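**Cledatbridge Readers > Crime & Thrillers > Omura book five: did the ending work for you?**

**marrowlane** wrote:

Evening all. I finished The Latuheru Ledger last night and I've been going round the house arguing with it ever since, so I thought I'd better come and argue with you lot instead! I've read every Inspector Omura from the start, and for the first 200 pages I thought this was the best of them. The ferry chapters are lovely, slow and foggy and full of people not quite answering the question. Then we get the confession and, oh dear, I felt cheated. A killer we've met twice, and one of those times he's selling her a hat?

**Tidewrack** wrote:

> A killer we've met twice

Three times, if you count the voice on the telephone in chapter 5, and I do. I went back and checked. He says "the lower road" when only someone who'd been to Zunmont would call it that. It's perfectly fair play, I think, and rather neat.

**marrowlane** wrote:

Well, I did miss that, and I'm cross with myself. But I still say a clue that small needs a bit of company. It's one phrase in a book of 400 pages, and half of us read in bed with one eye shut.

**Flurina Reisinger** wrote:

I'm somewhere between the two of you. The who didn't bother me, but the why did. All that business with the 1701 map, whole chapters of it, the archive, the poor man with the cough, and then it's hardly mentioned again. I kept turning back thinking I'd skipped a page. My sister believes it's being saved for the next one, due in February, and she may be right, though I do like a book to finish its own dinner.

I reread the last third on Sunday with a pot of tea and liked it better, I must say. The scene with Omura and her father on the steps made me cry both times. 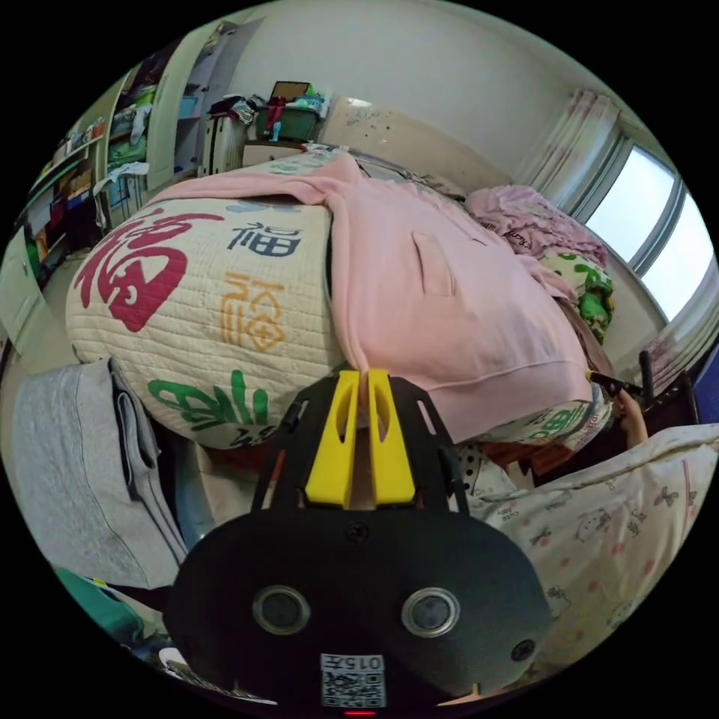
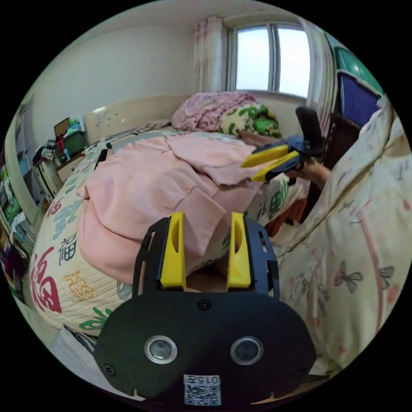 The pink sweatshirt on the bed, both times.

**Tidewrack** wrote:

Flurina, the map does come back! Look at the letter her father reads out on the steps, where he gets the name of the bay wrong. It's the old spelling. I grant you she could have made more of it, and I'd happily have lost the hat shop to make room.

**marrowlane** wrote:

Leave the hat shop alone, it was the only time I laughed. Right, I'm off to find that letter.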